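Clearing up after the Skekham lunch club

Treasa Keogh has run the kitchen side of the lunch club in Skekham for 20 years. She cooks, but most of what she wanted to talk about was the clearing up.

"People think the washing-up is the long job," she says. "It's the tables. Every crumb and every wrapper has to come off before the cloth can be shaken, and you can't have people carrying handfuls of rubbish across the room."

Her answer was to put a lined bin by the table and leave it there through pudding. Sweet papers, tissues and packets go straight in. She folds the bag well down over the rim so that it doesn't slip when something heavy is dropped in.

The daisy cloth came from a shop in Zutcombe that was closing down. Keogh paid £42 for a length of it and hemmed it herself one April.

"It hangs a bit long – I never did take it up. Cathal says it gets in the soup."
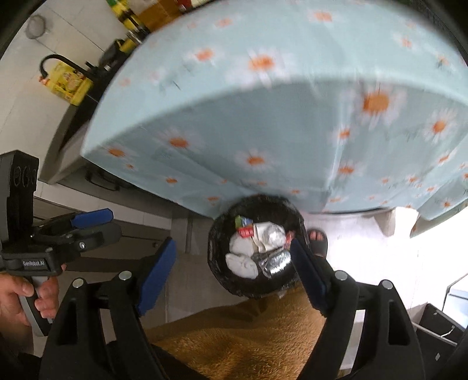
Who empties it

Cathal Dolan does the bins. He ties the bag before the chairs are stacked and takes it out by the side door, then puts in a fresh one from a box of 144 bought two winters ago.

"I don't let them get full," he says. "A full one splits on the step, and then I'm out there with a dustpan."

The cloth goes home with Keogh to be washed at 40 degrees and is back on the table for the next lunch.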